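Grunmont Cherry Print Tablecloth: Nice Print, Stubborn Creases

Posted December 3, 2023

I don't trust tablecloths that get described as "easy care." I have owned enough of them by now to know that the phrase usually means somebody else's idea of care, with a steam press and a spare afternoon.
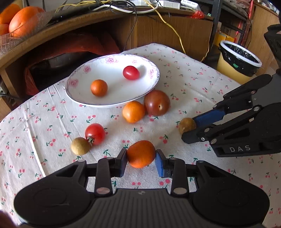 I bought the Grunmont in March, the white one with the little cherries and green leaves all over it, and it has been on and off my kitchen table ever since. I paid full price. I mention that because the reviews I read before ordering were nearly all five stars and a good many of them said the cloth had "just arrived." A tablecloth that has just arrived is a folded square in a bag. I wanted to know what it would look like after a summer of tomatoes.

So, the print first. It's good. The cherries are small and a pinkish red, the leaves are a proper dark green, and there's enough white between them that the table doesn't look like wrapping paper. I had worried it would be too sweet, and it is a bit sweet, but a plain dish or a heap of fruit calms it down. Orange things look especially good on it. I've had clementines sitting out on it for most of the past week and I keep noticing them, which never happened on the old gray cloth.

What it does not like is more pattern. I have an oval plate with roses on it and a lilac border, the kind of thing that ends up in your cupboard after a relative moves to a smaller place, and on this cloth the two of them argue. Flowers on top of cherries. My sister thinks it looks cheerful. I think it looks like a tea shop that is about to close. If all your dishes are floral, I'd look at a solid color instead and save yourself the trouble.

Now the creases, and this is my main complaint.

The cloth comes folded very tightly and the fold lines are there for good, or near enough. The package says they "relax with use." I have used it. I've washed it, hung it damp over the shower rod, ironed it on medium, ironed it again on a setting I was nervous about, and laid it out overnight with books on the worst spots. They get better after ironing and then, after a spell in the linen drawer, the long ones come right back. You notice them most near a window, where the light catches the ridge and makes a pale stripe across the print. Everaldo Medeiros, who lives downstairs and irons his pillowcases, had a go at it with a wet dish towel between the iron and the cloth. That was the best result so far. It still wasn't flat.

If you have somewhere to roll it up on a cardboard tube, do that from the first day. I started too late.

Washing is a better story. I was ready for the red to bleed into the white and it hasn't. I wash it cold with a color catcher sheet, because I'm like that, and the sheets come out clean. The cherries may be a shade softer than they were in March, but I'd have to hold it next to a new one to swear to it. There has been no shrinking that I can measure, and I did measure.

Stains are mixed. Coffee came out. Orange juice came out. Tomato is the one to watch. A ripe one split on me in August and I didn't get to it until after dinner, and there is still a faint yellowish patch if you know where to look. The busy print hides it, I'll give them that, and I suspect that's half the reason people give this thing five stars. A pattern of small red dots forgives plenty of small red accidents.

The stain-resistant claim, though, I'd ignore completely. I tried a teaspoon of water on it on the second day and it soaked in like any other cloth. Maybe there was a finish on it that went in the first wash, but then I don't see what use the finish was.

Fit: measure your table, then measure the drop you want, then check the chart on their site, then check it again. The chart gives the finished size for some of the cloths and the cut size for others, and you have to read the small print to find out which is which. Mine hangs a little shorter than I'd planned. On a rectangular table the corners fall down in a nice soft fold, but on the long sides I'd have liked another couple of inches. It does stay put reasonably well. I've had slippery cloths that followed every plate you picked up, and this isn't one of those.

The hem is fine. It's double turned, the stitching is straight, and there was one loose thread that I snipped. My last cloth, a Kiruren, was cheaper and the hem on that started coming undone at a corner before the first year was out, so I look at hems now.

I also had a Premorora cloth here for a month on loan from my sister, so I can compare a little. The Premorora is heavier, lies flat right out of the dryer, and comes in colors I can only call oatmeal. If you want a smooth table and don't care about cherries, get that one. It costs more and you'll be bored of it, but you won't be ironing.

Would I buy the Grunmont again? At full price, no. On sale, probably yes, and I'd order the next size up. I like looking at it in the morning more than I expected to, and it has held its color through a lot of washing. But I resent the creases every single time I open the drawer, and I don't think "relax with use" should be printed on anything that behaves like this.

Print: 4 out of 5
Washing: 4 out of 5
Creases: 2 out of 5
Overall: 3 out of 5

One more note for anybody ordering from the site. The photos there show the cloth perfectly smooth on a huge farmhouse table. I wrote to ask how they'd got it that way and the answer I received was a link to the washing instructions.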